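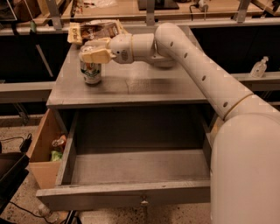 Home | News | Products | Stockists | Contact

12/21/20 | By Inès Hervieu | 6 shares | 0 comments

Drestdale will start selling its Rey storage cabinet in January, priced at £264. Painted matt grey, it has a slightly raised lip along the front of the top, and the wide drawer opens with a small metal knob. The top takes a drinks can and a box of snacks, while the drawer is meant for table linen and games.

"People asked us for one plain drawer they could get everything into," said Wulan Teoh, head of furniture.

The cabinet will be stocked in 40 shops.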